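Matte paint marks easily, and most of the damage on a painted bench or tabletop comes from cleaning it the wrong way. These notes are for matte and satin surfaces indoors: worktops, desks, shelves, the inside of a cupboard. Gloss is more forgiving and needs less care.

## Everyday cleaning

Dust first with a dry microfiber cloth. Grit dragged around under a wet cloth leaves fine scratches, and on a dark color they show up as gray lines.

For the wash, put a few drops of dish soap in a bowl of warm water. Wring the cloth until it stops dripping. Wipe in long strokes from one side to the other, then go over it again with plain water and dry it with a towel. Soap left on the surface dries to a haze.

Skip melamine sponges. They are a mild abrasive and will polish a shiny patch into matte paint. Scouring powder does the same thing faster.

## Grease and fingerprints

Dark matte surfaces hold on to skin oil. Use the same soapy water, but lay the damp cloth on the spot for a minute before wiping. If that leaves a shadow, mix one part rubbing alcohol with three parts water and test it somewhere out of sight. Some water-based paints soften with alcohol. If color comes off on the cloth, stop and go back to soap.

Wax polish and furniture spray are no good here. They fill the texture and leave a blotchy sheen that is hard to get out.

## Scuffs

Many scuffs are material left on top of the paint. Rub a clean white pencil eraser over the mark with light pressure, then brush off the crumbs. Black shoe rubber and pencil usually lift this way. Metal marks are slower – try a paste of baking soda and water on a fingertip, and quit after a few passes.

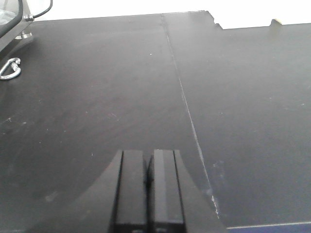 If the scratch goes through to bare material, it needs paint. Stir the leftover can well, since the flattening agent settles to the bottom and unstirred paint dries shinier than the rest. Dab it on with a small artist's brush and keep inside the scratch. Two thin coats blend better than one thick one. Let the first dry overnight.

## Repainting a worn top

When there are more touch-ups than original paint, do the whole surface. Wash, dry, sand with 220 grit and wipe off the dust. Use a foam roller and finish each pass in the same direction. Avoid painting on a hot July afternoon with the sun on the work, as the edge dries before you get back to it and leaves lap marks.

Leave the top alone for two weeks before putting anything heavy on it. Felt pads under lamps and jars help after that – replace them when they pick up grit.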